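Stollix – pulling PCs apart with a robot arm

Hi! Stollix is my spare-time build, and this repo holds the recordings plus the scripts I use to play them back. The arm takes parts out of an old desktop tower and parks them in a printed tray (the tray files are in the tray folder, print them slow or the pegs snap). I've got 191 runs in here so far, all teleoperated by me, mostly after dinner.

What's in a run: joint angles, gripper width, and video from the fixed view and the wrist. Folders starting with welon_ are the older tray layout, wellix_ is the current one. Please don't mix them – the pockets moved!

The tray, the tower and the gripper on the slotted table:

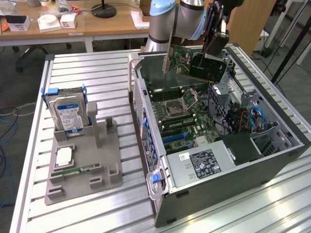
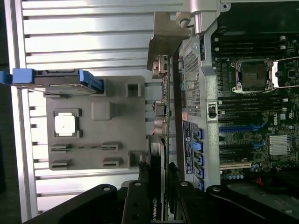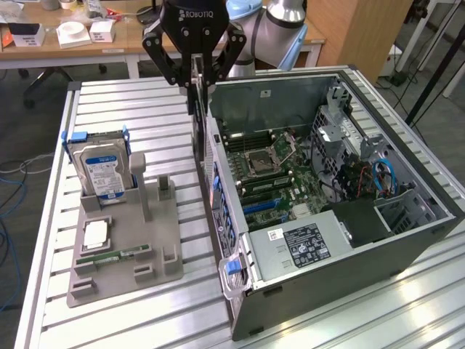 Known problems: 5 runs have no wrist video and 2 have a clock jump in the gripper log, they're all listed in skip.txt. The loader (I called it Obi) skips those by default, pass --all if you want them anyway. It needs Python 3 and not much else. Labels are typed by hand so expect typos, and if you fix any, send me a pull request and I'll merge it the same evening.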